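Pliltgate Water Services
A thread on hard water in the Pliltgate district: what it is, what it does in the home, and what residents can do about it. 1/17

Hard water is water that carries dissolved calcium and magnesium. Our supply picks up both as it moves through limestone on its way to the Sarpong wellfield. The minerals are not a health concern, and the water meets every drinking standard that applies to us. 2/17

The average hardness measured at the Sarpong treatment plant in February was 263 milligrams per liter, expressed as calcium carbonate. Anything above 180 is generally classed as very hard. 3/17

Some appliance manuals ask for hardness in grains per gallon. Divide the milligram figure by 17.1. For our district, enter 15 if the control panel accepts whole numbers only. 4/17

Customers on the Kastum side of the river receive a blend of well water and reservoir water. Hardness there changes with the season and is usually lower than on the Sarpong side. The reading for your street is available from the customer desk. 5/17

When hard water is heated, part of the mineral content comes out of solution and settles as scale. This is the white or gray crust found in kettles, on shower heads and at the bottom of water heaters. 6/17

Scale in a tank water heater slows the transfer of heat and can cause a rumbling sound as the burner runs. Most manufacturers recommend draining and flushing the tank once a year. Please read the manual first, and turn off the power or gas before opening the drain valve. 7/17

A temperature setting of 120°F is suitable for most households and slows the buildup of scale. Households that include a person with a weakened immune system should ask a doctor before lowering the setting. 8/17

For kettles and coffee makers, white vinegar mixed with an equal amount of water will remove light scale. Let it stand for an hour, empty it, and rinse well. Never combine vinegar with bleach or any product that contains bleach – the mixture gives off a dangerous gas. 9/17

Shower heads can be unscrewed and soaked in the same solution. Do not leave brass, nickel or gold-tone finishes in vinegar for long periods. Natural stone, including marble counters, should not come into contact with vinegar at all. 10/17

Faucet aerators collect both scale and fine grit. If the flow at one faucet has dropped and the others are normal, clean the aerator before calling us. If the flow has dropped throughout the house, please do call. 11/17

Residents often ask about white spots on dishes. These are minerals left behind when drops of water evaporate. They wipe off with a damp cloth and a little vinegar. Drying with a towel prevents most of them, and plates left to air-dry will do better standing upright than lying flat. 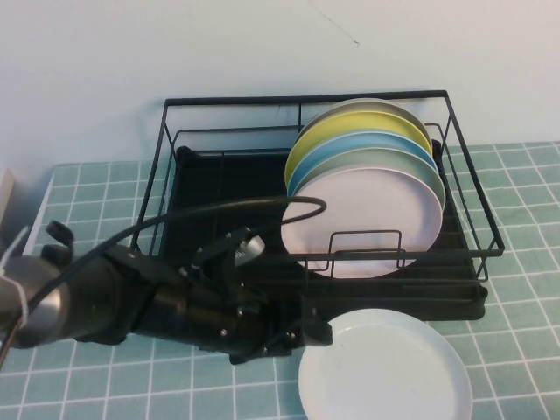 Plates standing on edge in a dish rack with a drip tray. Empty and wipe the tray often, as scale forms wherever water stands. 12/17

Cloudy glassware is a separate matter. If the film comes off with vinegar, it is mineral. If it does not, the glass has been etched, and etching is permanent. Using less detergent and a cooler cycle will help protect the remaining glasses. 13/17

A water softener is a household decision, and we do not recommend for or against one. Softeners that use salt add a small amount of sodium to the water. Many owners leave the cold kitchen faucet on the unsoftened line for drinking and cooking. 14/17

If you do own a softener, please set it to regenerate by volume used, if the model allows. Timer-based units often run when there is no need, and the extra salt goes to the sewer – our treatment process does not remove it. 15/17

Free hardness test strips are available at the customer desk while supplies last. We have 2,000 packets for this round, each containing 3 strips. Limit one packet per account. Please bring a recent bill. 16/17

Residents of Sister and the surrounding township are served by a separate utility and should contact that office for local readings. Replies to this thread are read during office hours. To report a leak or a loss of pressure, please use the telephone number printed on your bill. 17/17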